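Leave the Table Empty
Opinion, by Mererid Mathias

Every packing room I have worked in had the same argument, and it was always about the table. How big should it be, where should it go, and what gets to live on it. I have been packing mail orders for a living in one place or another since I left school, and my answer to the last part is nothing. Tape, labels, scissors, the mug, the radio, the stack of returns someone means to look at: all of it belongs somewhere else.

I know how that sounds to people who pack at home. When I started at Skevness we sold lamp parts out of a back room and the table was a door on trestles. It held everything we owned. To pack a box you pushed a clearing into the mess with your forearm, and when the box was done the mess came back. We lost small brass fittings every week. We bought a bigger table and lost them on that instead.

A bigger table is what most people ask for first, and I think it is the wrong thing to spend money on. Our second one was 75 inches long. Within a month the far end was storage, and we were packing in the same little clearing as before. If you have money to spend, spend it on the rack behind the table. We paid 1,995 for ours, used, with delivery, and there was grumbling about it up to the day it came.

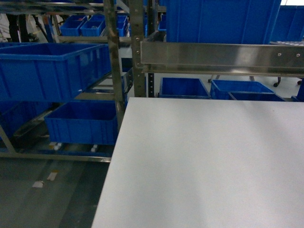 Page last changed: October

Blue bins on steel shelving, close behind a bare pale surface, is as plain as a workplace gets, and I would not add much to it. Stock goes in open crates so you can see how low it is running. Crates go on tiers so you can reach the lower one without moving the upper one. I like a sloped roller track for the heavy stuff, too. Lifting a full crate off a flat shelf 40 times in a shift is how I hurt my shoulder.

People at Plovus, where I went next, disagreed with me about open crates. They used lidded boxes with printed labels, and the room looked very good when visitors came. But a lid has to go somewhere when it comes off, and it went on the table. By noon there would be a pile of lids where the packing was supposed to happen. Dust was their reason. I have wiped down plenty of stock in my time and would still take the dust.

I will give them one point. Bins that are all the same color are hard on new staff. You learn a rack by position, and that takes a week or two, and during that time you will send someone in Trorkau the wrong size hinge. I would fix that with a big number on the front of each bin. Color coding sounds good until the green ones run out and somebody buys yellow.

The other complaint I hear is that an empty table looks like nobody is busy. Kos, the last manager I had, could not walk by a clear surface without setting something down on it. He would leave a clipboard at 9 in the morning and by lunch it had company. I asked him to put up a hook. He did, after 3 tries at asking, and the clipboard has stayed on it ever since.

Clear the table at the end of the day even if you are late, and put the tape back on the rack.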